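Tisch aus dem Nemus-Lager: helle Platte pflegen?

liltov_44
Hallo zusammen, ich habe mir endlich meinen Basteltisch gegönnt und bin total begeistert! Die Platte ist schön hell — nur womit wische ich sie ab, ohne dass sie Schlieren bekommt? Kleberreste sind auch dabei. 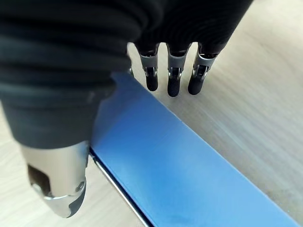

Gekostet hat er 109 Euro, und ich will ihn noch lange behalten.

Jardine55
Glückwunsch! Lauwarmes Wasser, ein Tropfen Spülmittel, Mikrofasertuch, gleich trockenreiben — klappt bei mir seit Oktober wunderbar! Kleber erst hart werden lassen und mit einer alten Plastikkarte abschieben.

dritden
nimm halt ne Unterlage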